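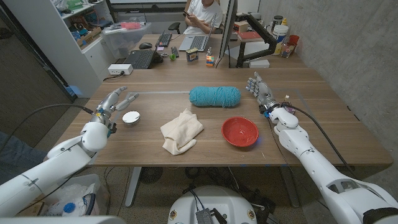 Accueil > La lettre > Vie des ateliers

Savoir-faire et matières

Mai - par Rosaura Ticona

Le noyer, enfin, a sa soirée !

Depuis le temps que vous nous le demandiez, c'est fait : le prochain rendez-vous de l'atelier Arnusgate sera entièrement consacré au noyer. On commence à 19 heures, on finit quand la dernière personne repose son rabot, et je vous promets que je ne serai pas la première à partir.

J'ai découvert ce bois assez tard, après des années passées sur le chêne et le frêne, et je me souviens encore de ma première planche. Elle était grise, poussiéreuse, un peu gauche, et je l'avais payée trop cher. Trois coups de rabot plus tard, j'appelais tout l'atelier pour montrer la couleur qui sortait dessous ! Le noyer se travaille avec une douceur incroyable, il pardonne les affûtages moyens (pas les mauvais, hélas) et il sent bon, une odeur un peu âcre que l'on garde sur les mains jusqu'au lendemain.

La première partie de la soirée portera sur le choix des plateaux. Comment lire un fil tourmenté, que faire de l'aubier - le garder, le teinter, le couper ? Chez Flerine, la petite scierie qui nous fournit depuis l'an dernier, on nous a mis de côté 11 plateaux issus du même arbre, un noyer abattu après une tempête. Ils sèchent depuis 34 mois et chacun raconte autre chose : des ronces près de la fourche, des veines presque violettes au pied, et une planche toute droite que tout le monde va se disputer.

Ensuite, place à la finition, et là je sais que les avis sont tranchés. Huile dure, cire, gomme-laque au tampon, on essaiera tout sur des chutes. Mon favori reste l'huile en couches très minces, avec un égrenage au grain 2000 entre les deux dernières. C'est long, c'est un peu maniaque, et le toucher est une merveille. Attention quand même : contrairement à beaucoup d'essences, le noyer a tendance à s'éclaircir à la lumière. Pensez à déplacer le vase sur la table de la salle à manger de temps en temps, sinon vous aurez un joli rond sombre dans quelques années.

Apportez un tablier, un racloir si vous en avez un, et vos ratés ! Les pièces fendues ou tachées nous intéressent autant que les autres, et l'on passera un bon moment à chercher comment les rattraper. Les inscriptions se prennent à l'accueil de l'atelier ou par retour de cette lettre.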